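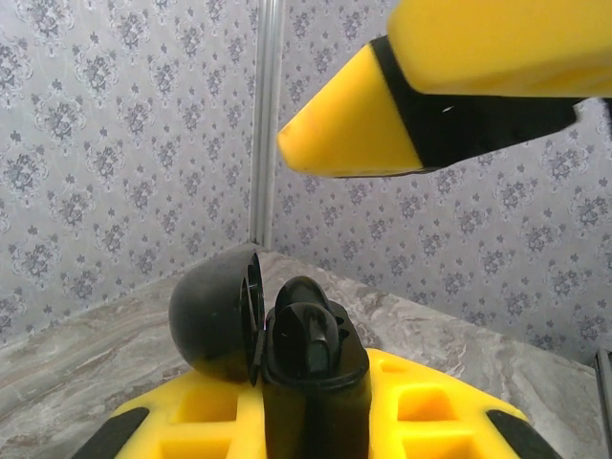 Fig. 3. Gripper in yellow finish, work surface behind.

Print this page | E-mail this page

4.2 Starting a shift with the Pralanton arm

The arm takes over repeat lifting at the bench. The operator keeps loading, checking and release.

1. Clear the reach area and close the side gate.
2. Inspect both yellow gripper sections and the black pads. Report cracks to the shift lead.
3. Set speed to 80 percent. Use 100 percent only after the first nine cycles pass.
4. Press RELEASE and log your name.

Note: Operators moved from hand lifting need a signed briefing from Elmarie Du Plessis before working alone.

CAUTION: Keep hands away from the pads while the lamp is amber — the gripper may still close.

5. At handover, press HOLD and stay until the next operator has logged in.

We use cookies to improve this site. Accept | Settings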